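Ticket 1265 – Noststead line 2, memory module burn-in
Status: closed
Opened: 27/03/2024
Reported by: Wen-hsiung Yip
Assigned to: Po-yen Leung

Summary
Burn-in station 2 is failing 8 GB modules at the high-temperature read step. 159 modules rejected out of a lot of 1,000. The same part number on station 1 shows normal yield. Chips are from the Clatumus wafer lot received in March.

Initial report (Yip)
Failures started after the shift change. Error code on all rejects is 326, read margin below limit. Rejects are spread over all trays and don't follow any one slot. I reran 20 of them on station 1 and 19 passed. The remaining one fails on both stations and has been set aside for analysis. Please don't scrap the rest of the lot until this is resolved. The Bakker order ships from it.

Leung, first reply
Agreed, this looks like the station and not the parts. Please send the supply voltage log and the chamber temperature log for both stations, same time window. Also confirm the test program revision on each. The file header is enough.

Yip
Logs attached. Program revision matches on both. Chamber temperature on station 2 is within one degree of station 1 for the full run. The supply reads 1.10 V at the source on both stations.
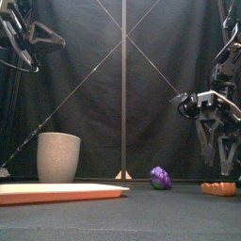
Leung
The source reading doesn't tell us what the modules get. Measure at the socket board under load, with all slots filled. Use the test points next to the edge connector and take the ground from the same board. If you take ground from the chassis the number will look better than it is.

Yip
Measured at the socket board, station 2: 1.04 V under load, 1.10 V idle. Station 1: 1.09 V under load. Swapped the socket boards between stations. The drop stays with station 2.

Leung
Then the board is fine and the loss is upstream. Check whether the remote sense lines are connected. With sense open, the Musby supply falls back to local regulation and raises no alarm – the front panel reading will still be correct at its own terminals.

Yip
Sense plus was out of the terminal block. The ferrule was crimped on the insulation. Recrimped, torqued, reseated. Socket board now reads 1.10 V under load. Also checked sense minus and the same pair on station 1, both good.

Leung
Rerun all 159 rejects on station 2 with the standard program. No changes to limits.

Yip
Rerun complete. 158 pass. The one failure is the module set aside earlier, same code. Sent to failure analysis under its own ticket.

Resolution
Open remote sense line on the station 2 supply, low voltage at the modules under load. Wiring repaired. Lot released for Bakker, less one unit.

Follow-up
Socket voltage under load added to the station startup check. Request sent to the test software group to log it with each run – still open, no date given.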